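Teaching an arm by remote: my bench tips

I've been steering robot arms through PC teardown and rebuild tasks since April, and I still fumble the memory modules! Tobiloba Obi got me started, and these are the habits that stuck.

Old Dell tower on the slotted bench, parts in the gray holder: 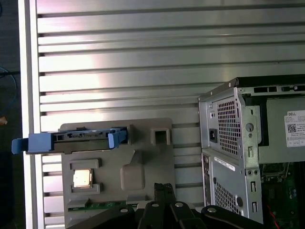
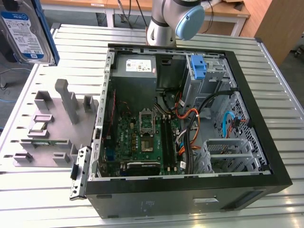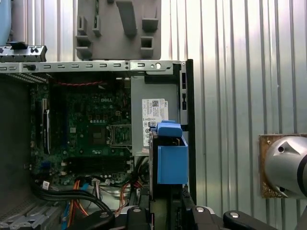 Slow down near the socket

Bare CPU contacts bend if you look at them funny, so I hover, breathe, then lower (my pace drops to a crawl). If I wobble, I scrap the take and start over. Do 6 good runs, then go stretch your hands – mine cramp up after over 16!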